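# About Us (and a bit about the open day)

Hi, I'm Veerle Groen, and if you've landed on this page you probably either came to our open day, or your cousin did and won't stop talking about it. Either way, welcome to Somton! 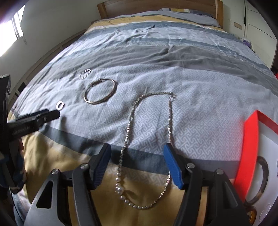 We're a small company that teaches machines to handle ordinary household stuff. I started it with Miklós Szabó, an old classmate of mine who was spending his weekends building grippers in his mother's garage and badly needed somebody to answer the phone. I answered the phone. Then I started answering the email too, and then we had a lease on the old Van Damme building and a coffee machine, so I guess that made us a company.

## What we do all day

Mostly we pick things up. We do it by hand, with handheld grippers, over and over, in rooms that look like the rooms people live in. The recordings go to Miklós and his computers, and what comes out the other end is software that helps a robot arm make a decent guess at where to put its fingers.

People expect us to say the heavy things are hard. Nope! Heavy is fine. Give me a bag of potatoes any day. What drives us up the wall is small, floppy, shiny stuff, and jewelry is all three. A beaded necklace never lies the same way twice. You close the fingers on one bit of the strand and the rest of it goes wherever it likes, and if there's a pattern on the bedspread underneath, good luck telling the beads from the background. Bangles are friendlier, though a thin one lying flat on soft fabric can sink just enough to be a real pain. Rings I don't want to talk about.

We call the jewelry work Plerkness. It was a typo in a funding form that Jozef De Bruijn made at two in the morning and we got attached to it. Jozef builds most of our hardware, by the way, and he'd like you to know that he's a very good speller in daylight.

## The open day

We held our first proper one in April 2024, after talking about it since forever. I figured we'd get a few neighbors and somebody's dad. We ran out of name stickers before lunch and had to switch to masking tape!

The idea was simple: no slides. You came in, you got a gripper, and you had a go. Jozef gave everyone the same short lesson (squeeze slowly, look at the pads and not at your hand, breathe), and then off you went. We set out 32 practice pieces for visitors, everything from chunky plastic bracelets to a chain so fine that I could hardly get it with my own fingernails. Miklós kept a tally on the whiteboard, and by closing time we were at 378 tries. I have no idea how many of those were the same three kids, but it was a lot of them.

A few things I loved:

- Mercedes Cuadros from the repair shop across the street, who fixes watch clasps for a living, got the fine chain on her second go and then wouldn't tell anybody how she did it. She has since told us. She comes in once a month now and we pay her for it.
- One lady spent a good half hour asking Miklós why he didn't use a magnet. He has been thinking about it since.
- The autonomous demo. Our robot arm, Trostis, went for a bangle, missed, went back, missed a little less, and got it on the third try. The room went nuts. I've seen it work much better than that on a quiet afternoon and never gotten a single clap.

The kids' question sheet was great too. "Does it know what a necklace is?" somebody wrote. Sort of, is the answer. It has seen plenty of them by now, but I wouldn't ask it to pick out a birthday present.

## Who's here

There are 13 of us these days. Miklós runs the software side, Jozef runs the workshop, and Arnout Vermeulen looks after the recordings, including the 2066 we made for Plerkness before we opened the doors. He has watched every one of those. I do the visits, the bills, the hiring and this website, so if there's a mistake on it, write to me.

## Want to come by?

We liked it so much that there's another open day in December. It's free, kids are very welcome, and you don't need to know anything about robots. Wear sleeves you can push up. If you have a tangled necklace at home that you've given up on, bring it along and we'll all have a try, but please leave the good stuff in the drawer (we are still learning).

School groups can visit at other times too. Just drop me a line through the contact form with how many are coming and how old they are, and I'll get back to you once I've checked with Jozef that the workshop floor is clear.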